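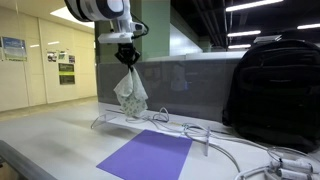 Ticket 3008: Cloth task, bench not to house rules

Site: Jondport
Cell: Bogdan
Opened: February 13, 2020
Priority: Low, then Medium, then Low again
Status: Closed, with one item carried over

Reported problem

Cloth pick and place on Bogdan fails the repeatability check. Operator reports the gripper "grabs it fine and then things get creative." Requests a software fix. They always request a software fix.

Support reply 1

Thanks for the report. Before we touch any software, please check the cell against the Lomdale bench rules, section 6, "Things on the table." Going by the picture on this ticket, the arm is holding the cloth by a corner in front of the clear panel, there is a violet sheet on the table below it, and there are white cables spread over the tabletop behind the sheet and off to the right. There is also a black backpack. Section 6 has views on all of these except the violet sheet, which it likes.

Reporter reply

The cables are out of the way. The cloth never goes over there.

Support reply 2

The cloth hangs in loose folds and its lower edge is bunched up. A cloth in that state goes wherever it wants. The rule says no unsecured cable within reach of the gripper or of anything the gripper is holding. People read the first half and stop, so we may print the second half larger.

Please do the following with the arm stopped and the stop button in:

1. Move every cable that isn't needed for this task off the table.
2. Route the remaining ones along the table edge and clip them down. Tape is allowed for one shift. It is not allowed for one shift every day since September.
3. Take the connectors off the work surface. If a connector has to stay, it gets a strain relief and a label.
4. Remove the backpack. Bags live in the lockers. This has been the rule longer than the lockers have existed.
5. Check the feet of the clear panel. Push gently at the top. If it moves, stop and tell us.
6. Run the check again at slow speed, 200 cycles, same cloth.

Reporter reply

Did 1 to 4. Panel moves a little at the left end. Is a little OK?

Support reply 3

No. The panel is a marked obstacle in the cell file and the planner believes it is exactly where the file says it is. The planner is a trusting soul. Fix the foot, measure again, update the file, and put your initials next to the change. Also put a strip of colored tape on the top edge, per section 6.4. Clear panels are easy to miss, for people as well as depth sensors, and two of us have the foreheads to prove it.

Reporter reply

Foot fixed, file updated, tape on. Ran 200 at slow speed. 29 misses, down from what I will describe as more. Nearly all the misses are the cloth brushing the panel on the way down.

Support reply 4

Now we get to software, sort of. The approach height is set for a folded cloth. The task sheet says to measure clearance from the lowest point of the load as it hangs, and somebody measured it from the fingertips. Raise the carry height, add the hang length in the Stillex load profile, and move the release point toward the operator side, away from the panel. The sheet can stay where it is as the target.

Reporter reply

Changed all three. 200 cycles, slow, no panel contact. Six misses, all of them bad corner grabs. Same again at normal speed, near enough.

Support reply 5

Good. Bad corner grabs are a separate problem and deserve a separate ticket. Please don't reopen this one for it.

Resolution

Bench cleared, panel foot fixed, cell file corrected, carry height raised. No software defect found.

Carried over

Section 6 to be reprinted with the cable rule in one size of type. The cell checklist gets a new line for bags, directly above the line for bags that is already there.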